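Section 2
Fitting and Care of Fabric Wall Panels, Kesberg Enclosure

2.1 Scope

The instructions in this section apply to the Kesberg bench enclosure when it is supplied with fabric wall panels from the Yeom range. They cover preparation of the frame, hanging and tensioning of the back and side panels, placing of the floor sheet, and routine care. Assembly of the bench itself is dealt with in Section 1 and should be complete before work begins.

Enclosures supplied with rigid panels do not use the clips described below. Owners of those enclosures should refer to the separate leaflet packed with the panels.

2.2 Parts required

Back wall panel, fabric
Left wall panel, fabric
Right wall panel, fabric
Rear corner posts, aluminium
Front rail, aluminium
Floor sheet
Bag of panel clips (17 per panel, of which one is a spare)
Hexagonal key
Soft tape measure (not supplied)
Household iron and pressing cloth (not supplied)

Check the contents against the packing list before cutting any of the inner bags. Shortages should be reported to the Clemerthorpe office, quoting the number printed on the outer carton. Panels which have been ironed or clipped cannot be exchanged for another pattern.

2.3 Before you begin

The panels are folded for transport and will show creases when first opened. Lay each panel flat, face down, and leave it overnight in the room where it is to be used. Creases which remain may be pressed with a cool iron through a cloth.

CAUTION: Do not iron over the hem tape. The tape carries an adhesive which softens with heat and may mark both the fabric and the iron.

Each panel has a woven label sewn to the reverse, at the lower left-hand corner. The label states BACK, LEFT or RIGHT. The side panels are not interchangeable, although they appear so when folded. The fabric is cut so that the stripes run level when the labels are in their correct positions, and a side panel hung on the wrong side will show its lines stepping up or down at the corner.

Two people are needed for the back panel. The side panels may be hung by one person working alone.

2.4 Preparing the frame

1. Confirm that the rear corner posts are upright. Place a spirit level against the front face of each post, then against the inner face.
2. If a post leans, loosen the bolts at its foot with the hexagonal key, correct the post and tighten again. Do not correct a lean by pulling on the top of the post.
3. Wipe the posts and the top members with a dry cloth. Cutting oil from manufacture is sometimes left in the grooves and will stain pale fabric.
4. Run a finger along each groove and remove any burr with fine abrasive paper. Wipe again.
5. Measure between the posts at the top and at the bottom. The two measurements should agree. Where they do not, repeat steps 1 and 2.

NOTE: The front rail may be left in place while the panels are hung. It should not be used as a step or as a support for the knee.

2.5 Hanging the back panel

1. Find the centre mark on the top hem. It is a short stitched line in white thread.
2. With one person at each end, raise the panel and press the centre clip into the top groove.
3. Work outwards from the centre, placing the clips alternately to left and right. Leave the last clip at each end until the rest are seated.
4. Smooth the panel downwards with the flat of the hand. Do not pull at the corners.
5. Seat the end clips. The side hems should now meet the posts without covering them.
6. Fit the remaining clips along the bottom hem, again from the centre.

The lower hem will at first hang a little clear of the floor level. It is drawn down when the floor sheet is placed and should not be forced.

2.6 Hanging the side panels

1. Hang the back panel first. The side panels take their height from it.
2. Hold the rear edge of the side panel against the corner post and match one strong horizontal line with the same line on the back panel. A dark or bright stripe is easier to follow than a pale one.
3. Seat the rear clip, then work forwards.
4. Check the line again before seating the front clips. An error at the rear corner grows towards the front.
5. Turn the loose front hem around the frame member and clip it on the outside.

NOTE: Allow 200 mm of clear space outside each side wall while the front hem is being turned. The enclosure may be moved closer to a wall afterwards.

CAUTION: The clips are pressed in by hand. Pliers will split them, and a split clip can come away under tension. Wear eye protection when removing a clip that has become stuck.

2.7 Placing the floor sheet

1. Slide the sheet in from the front, with the protective film still in place.
2. Bring the rear edge up to the back panel and press it gently over the bottom hem.
3. Check that no fold of fabric is trapped beneath the sheet on either side.
4. Peel the film from the rear towards the front.

The sheet is a plain, pale surface with a light marbled figure. Small scratches are little seen on it, but grit caught between the sheet and the bench will in time raise a visible spot. Lift and sweep beneath the sheet once a year; January is usual at sites which close over the new year.

2.8 Checking the finished walls

Stand at the front, at the height of a seated user, and look along each wall in turn. Repeat the check standing.

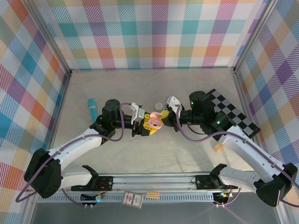 Pattern matching should be judged at the rear corners, since small faults are most readily noticed there. With a plaid in pastel stripes on white, the pinks, yellows and pale greens lie close to one another in strength, and it is better to follow a blue or purple line from the side wall to the back. The silver posts remain in view where the walls meet, so a hem should never be drawn across a post to hide a gap. Where a gap is found, release the three clips nearest to it, ease the fabric over and seat them again.

The following are acceptable and do not require correction:

A slight softness in the middle of the back panel during the first week
A faint fold line which disappears when the fabric is pressed with the hand
A small difference in shade between panels ordered at different times

The following should be corrected before the enclosure is put into use:

Stripes which slope visibly from one end of a wall to the other
A clip standing proud of its groove
Fabric trapped beneath the floor sheet
Any loose hem within reach of moving equipment

2.9 Small articles and loose items

Cups, card boxes, wooden blocks and similar articles kept in the enclosure should stand clear of the side walls. Articles pushed hard against the fabric leave a soiled band along the lower edge, and the band is difficult to remove without taking the panel down. Cups should be emptied before they are placed on the floor sheet.

Cables should be kept from rubbing against the fabric. Pins must not be used to hold a cable, notice or label to a panel — the weave does not close again. Clip-on holders for the top member are available from Clamesik.

2.10 Cleaning

1. Remove dust monthly with a soft brush, working from the top down.
2. Treat marks with a damp white cloth and a little mild soap. Dab the mark and do not rub it.
3. For general soiling, take the panel down and wash it by hand in cool water. Remove all clips first.
4. Dry flat, away from direct sunlight. Do not tumble dry.
5. Rehang when fully dry, following 2.5 or 2.6.

Panels should be expected to give some 70 washes before the colours fade noticeably. When one panel is replaced, it is advisable to order all three walls together.

CAUTION: Switch off and isolate any powered equipment in the enclosure before brushing, washing down or removing a panel.

2.11 Storage

Roll the panels face outwards around a cardboard tube and cover them with the cotton bag supplied. Do not store them folded for longer than one season. Clips should be returned to their own bag and kept with the hexagonal key.

2.12 Enquiries

Questions on fitting should be addressed to Man-sik Shim, Technical Support, Clemerthorpe. Orders for replacement panels, clips and floor sheets are handled by Prasanna Munshi in the parts office. Orders received before noon on a Friday are sent out the same day where the pattern is in stock.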